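# Tips from our robot hand club in Laritberg: tidying the table

Our student project for the Gollirero competition is clearing a kitchen table. The hand must put small things into dishes. We made many mistakes in March, so we write our tips for the next group.

**Before you start**

- Wipe the white table top with a damp cloth and let it dry. Crumbs roll under the fingertips.
- Check all the small screws on the fingers. We do it every 100 grips. Tighten them gently, the plastic threads are soft.
- Choose dishes in pale colours when the things are bright. Our lavender one makes orange things easy to find.
- Leave a space as wide as your palm between two things. The fingers open more than you expect.
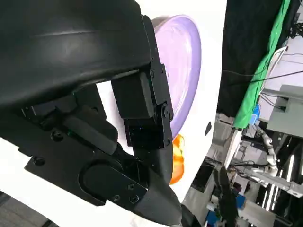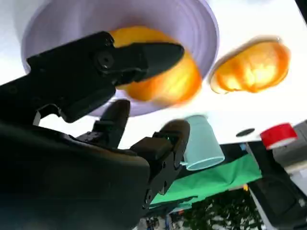
*Black fingers, white table, lavender dish and something orange, both times from the hand's side.*

**During the work**

- Begin with the slow speed. We lost 2 cups by being in a hurry.
- Come to a bowl from above. If you come from the side, the finger pushes the rim and the bowl slides away.
- Shiny things need a softer grip and a longer wait before lifting. We wait 900 milliseconds.
- Keep long sleeves and cables away from the joints.

**After**

Switch off first, then clean the fingertips with a dry cloth. Do not use washing-up liquid on them, it leaves a film and everything slips the next time. Write the number of dropped things in the club notebook, also when it is a bad number. Our worst evening had 7.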